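Informe de avance del proyecto Prondari – software de control, percepción y planificación
Para: Atallah, área de seguimiento de proyectos
De: equipo de software de Ponix
Fecha: 2023-08-29

Estado general

Cerramos el periodo con la pila de software funcionando de punta a punta, desde la captura de demostraciones con pinzas de mano hasta la ejecución en el robot de base móvil. En febrero, cuando entregamos el informe anterior, cada pieza corría por su cuenta y pasar datos de una a otra exigía scripts escritos a mano que solo entendía quien los había escrito. Ahora hay un único formato de episodio, un único reloj y una sola orden para reproducir en simulación lo que se grabó en la sala. Nos hace mucha ilusión contarlo, porque buena parte del trabajo de estos meses no se ve en un vídeo, pero se nota cada mañana al arrancar.

De los paquetes de trabajo previstos, el de control y el de herramientas están al día. Percepción va algo adelantado en lo que toca a telas y algo atrasado en objetos metálicos. Planificación lleva un retraso de 2 semanas que explicamos en su apartado.

Captura y sincronización

El cambio más importante es el nuevo servicio de tiempo. Antes cada dispositivo sellaba sus mensajes con su propio reloj y corregíamos la deriva después, con un ajuste que fallaba justo en las grabaciones largas. El servicio nuevo estima el desfase de cada fuente de forma continua y lo guarda dentro del episodio, de modo que la corrección puede rehacerse si más adelante encontramos un método mejor. El desfase residual entre la imagen y la apertura de la pinza ha quedado en 14 milisegundos en el peor caso medido. ¡Es menos de lo que dura un fotograma a la cadencia con la que entrenamos!

También hemos reescrito el grabador. La versión anterior escribía todo en un solo archivo y, si el proceso se caía, se perdía el episodio entero. La nueva escribe en bloques independientes y cierra un índice parcial con cada uno. Hemos provocado caídas de todo tipo (proceso muerto, disco lleno, red desconectada) y en todos los casos se recuperan los bloques ya cerrados.

Las demostraciones de este periodo se centran en telas: doblar, extender, recoger de un montón. Son tareas agradecidas para probar la percepción, porque la forma del objeto cambia con cada contacto y no hay modelo rígido al que agarrarse. El conjunto validado suma 300 episodios, todos con revisión automática de continuidad y con anotación de inicio y fin de cada agarre.

La revisión automática merece una línea propia. Comprueba saltos en la trayectoria, tramos sin imagen y aperturas de pinza fuera de rango, y deja un informe legible junto al episodio. Quien graba lo consulta en el momento y decide si repite, con la tela todavía delante. Con el flujo anterior, los fallos aparecían al preparar el entrenamiento, cuando ya no servía de mucho saberlo.

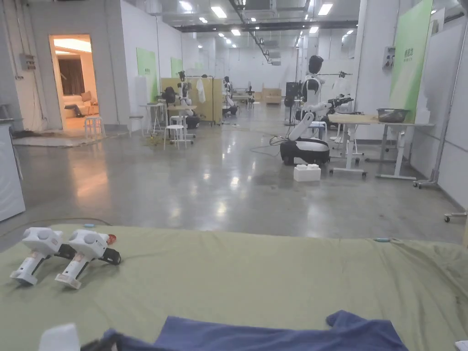 Sala de trabajo de Prondari: pinzas de mano sobre la superficie verde y, al fondo a la derecha, el robot blanco de base con ruedas.

Percepción

El módulo de segmentación de telas ha pasado de una red genérica a una entrenada con nuestros propios episodios. La mejora es clara en los bordes, que es donde la necesitábamos: el planificador elige puntos de agarre a partir del contorno y un borde mal trazado termina en una pinza que se cierra en el aire. El modelo nuevo distingue bastante bien un pliegue de un borde real, incluso en tejidos oscuros y lisos. Sigue confundiéndose cuando dos telas del mismo color se tocan. Hemos probado a añadir la profundidad como canal de entrada y ayuda, aunque menos de lo que esperábamos; la siguiente prueba usará varios fotogramas seguidos.

Los reflejos son el punto débil. Un suelo pulido o un recipiente de metal generan profundidades falsas y el mapa de ocupación se llena de obstáculos que no existen. De momento filtramos por consistencia temporal: un punto que aparece y desaparece al mover la cámara no entra en el mapa. El filtro cuesta algo de latencia y tiene un efecto secundario que todavía no nos gusta, y es que tarda demasiado en admitir objetos finos como cables o patas de soporte. Preferimos dejarlo activado con la base parada y bajar el umbral cuando se desplaza.

La calibración entre cámara y brazo ya no necesita una sesión aparte. El robot ejecuta un recorrido corto al arrancar, compara lo que ve con lo que predice la cinemática y avisa si la diferencia supera la tolerancia. Desde que está en marcha hemos detectado dos descalibraciones que antes habríamos atribuido a la red de agarre – y habríamos pasado días buscando el error en el sitio equivocado.

Control

El controlador de impedancia del brazo corre ahora en un proceso separado, con prioridad fija y sin reservas de memoria durante el ciclo. Los sobresaltos al iniciar un contacto han desaparecido en las pruebas de extender y se han reducido mucho en las de doblar. Queda un caso conocido: si la consigna cambia de marco de referencia a mitad del movimiento, el brazo hace una pequeña corrección brusca. Está reproducido en simulación y tiene prueba automática asociada, que hoy falla, como debe.

Hemos añadido una capa que vigila las consignas de la política aprendida antes de que lleguen al controlador. Limita velocidad y aceleración, comprueba la distancia a la mesa y, si algo no cuadra, mantiene la última postura segura y lo registra. Al principio intervenía demasiado, con umbrales pensados para otro brazo. Tras ajustarlos con datos propios, las intervenciones que quedan son casi todas legítimas, y leer ese registro se ha convertido en la mejor forma de encontrar demostraciones defectuosas. ¡Un beneficio que no teníamos en el plan!

Planificación

El retraso viene de haber sustituido la biblioteca de planificación interna por Zedosis. La decisión la tomamos a mitad de periodo y la mantenemos. Zedosis trata la base móvil y el brazo como una sola cadena, y eso elimina la coordinación artesanal que hacíamos entre los dos planificadores antiguos. El precio ha sido reescribir la descripción del robot, los modelos de colisión y buena parte de las pruebas.

Lo que ya funciona: aproximación a la mesa, elección de la postura de la base en función del punto de agarre y retirada segura. Lo que falta: replanificar mientras la base se mueve. Hoy el robot se detiene, recalcula y sigue. El tiempo de cálculo ha bajado a unos 16 segundos en los casos con muchos obstáculos, todavía demasiado para una demostración fluida. El perfilado apunta a las comprobaciones de colisión de los dedos de la pinza, modelados con más detalle del necesario. Una versión simplificada de esa geometría está en revisión.

Herramientas

El visor de episodios es lo que más ha cambiado el día a día del equipo. Permite recorrer una grabación con la imagen, la trayectoria y la señal de apertura alineadas, marcar un instante y enviar ese instante al simulador como estado inicial. Un fallo visto en el robot se convierte así en un caso de prueba en pocos minutos, y la colección de casos crece sola.

El simulador, por su parte, reproduce bien la cinemática y el contacto con la mesa, y regular el comportamiento de la tela. Lo usamos para descartar errores gruesos y no para estimar tasas de éxito. Pedimos que se lea con esa reserva cualquier cifra de simulación que aparezca en los anexos.

La integración continua ejecuta ya la batería completa con cada cambio en control y una reducida en el resto. Hemos retirado las pruebas que fallaban al azar; la mayoría dependía del orden de llegada de los mensajes y se ha reescrito sobre el reloj simulado.

Riesgos

La dependencia de Zedosis nos obliga a seguir su calendario de versiones. Hemos fijado la versión actual y mantenemos una capa de adaptación fina para poder cambiar sin tocar el resto.

El espacio en disco crece más deprisa de lo previsto. Los episodios se guardan sin comprimir hasta pasar la revisión, y falta decidir cuánto tiempo conservamos los rechazados. Nuestra propuesta es guardar solo el informe de revisión y una versión reducida de la imagen.

Trabajo para el próximo periodo

– Replanificación con la base en movimiento y geometría simplificada de la pinza.
– Corrección del cambio de marco de referencia en el controlador.
– Segmentación con varios fotogramas para telas en contacto.
– Primera política entrenada con el conjunto validado completo y ejecutada en el robot con la capa de vigilancia activa.
– Documentación del formato de episodio, con un lector mínimo que se pueda usar sin instalar el resto de la pila.

Sobre el último punto nos gustaría contar con la opinión de Atallah antes de congelar el formato. El borrador está en el repositorio compartido del proyecto, en la carpeta de especificaciones, y admite comentarios directamente sobre el texto. Las dos cuestiones abiertas son el nombre de los campos de calibración y si la corrección de tiempo debe ser obligatoria u opcional para quien lea los datos.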